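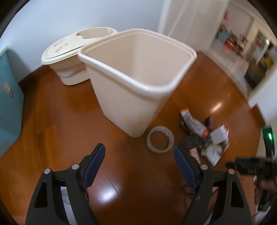
The floor, glossy planks, with the ceiling light bouncing off it

How often should I oil a squeaky floor?
Posted by Vordale, 22 January 2022

We've got long reddish-brown boards and one of them, by the doorway, squeaks like a trodden mouse. My father-in-law says oil it. The tin says nothing about squeaks. The house went up in 2000, so it can't plead old age.

Plirnotard
Oil won't do a thing for a squeak, it just gives you a shiny squeak. Puff some talc into the joint, lay a cloth over it and walk up and down for a bit. Wipe up the rest or you'll skate.

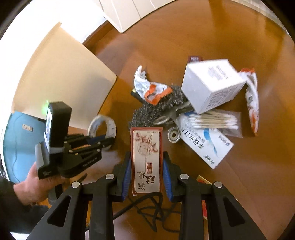 If it's still at it after 3 goes, the board is probably rubbing on a nail and you'll need to screw it down from below – assuming there is a below you can get into. Mine involved a crawl space and some language.

Rutkowska
Is your heating on? Ours only squeaks from Christmas to the end of February, when the air's dry. I put a rug on it.

Sunda
had this for 23 years, you stop hearing it. handy when the kids come in late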